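Robot Learning, Unit 6: Learning a contact task in simulation
Course handout, Zisley Robotics Teaching Group

6.1 Setting

The Tarar exercise trains a policy for a single arm that must reach a fixture on a flat surface and move one of its parts. The simulator is Plalatik. Two camera views are supplied: a fixed external view and a view from the gripper. The external view shows where the arm stands relative to the whole fixture, which the close view cannot do.

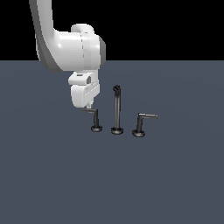
Figure 6.1. External view. The fingertip is just above the lever of the left tap handle.

The surface and background are left plain. This keeps rendering cheap, but a policy trained on such images should not be expected to cope with clutter. We return to this in Unit 8.

6.2 Observations and actions

The policy receives both images and the joint positions. It outputs a change in gripper pose and an opening command. Object poses are available in the simulator and may be used in the reward, but must not be passed to the policy.

6.3 Why the gripper view is needed

In the external view the gap between fingertip and part covers few pixels, so small errors in height are hard to resolve. The gripper view enlarges nearby parts. The cost is a loss of context: a part may lie largely outside the image, and similar shapes are easily confused.

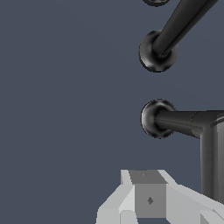 Figure 6.2. Gripper view. Black rods with ball ends at right, gripper parts along the lower edge.

Note that the gripper takes up pixels in this view. Do not crop it out. Its position relative to nearby parts is useful input.

6.4 Training and comparison

Train on 500 demonstrations, then repeat with 2000 and 4000. For each set, compare the following:
external view only
gripper view only
both views

Use 2 random seeds per condition and report each seed separately. Start poses for testing are in the Fallham split and must not be used in training. Report success rate and final distance to the target part. A run that touches the part without moving it counts as a failure.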